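About Wirnonik

Hi, and thanks for clicking the page most people skip! I run Wirnonik, a little language school in Stullthorpe, up the stairs over the old Postmont shoe store. I teach Spanish to grown-ups. Beginners mostly, plus a few people who had four years of it in high school and can still ask where the library is.

I came to this sideways. I worked in insurance for a long time, then moved abroad for 2 years and discovered that my classroom Spanish fell apart the minute somebody's grandmother spoke to me at normal speed. I learned more over her kitchen table than I ever had from a book, and when I came home I wanted to teach that way – lots of talking, lots of mistakes, snacks.

We opened one May with a single evening class. Now there are 26 students on the books and 2 classrooms, and the second one even has heat. Classes stay small so everybody gets to talk (sorry, shy people, I was one of you). We meet at 6:30 p.m. and finish at 8, though the hallway conversation can go on a good while longer.

There is homework, but it's short. Listen to a song, label your kitchen, call your cousin and order an imaginary pizza. I don't give grades. I do keep a running list of words we've covered, and when the advanced group passed 4,000 we had cake.

Our course is called Jara, after a shrub with white flowers that grows all over the hills where I used to live. It comes in three levels and you can start any level over, for half price, if life gets in the way. Plenty of people do. 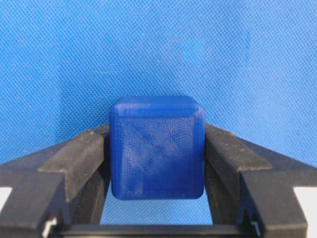

If you're not sure which level is yours, come sit in on a class for free. Bring a notebook and wear something warm if you're in the back room by the window. Parking is behind the building and the street door sticks, so give it a good push.

Questions? Use the contact form and I'll write back, usually the same evening. In English, unless you'd like to show off!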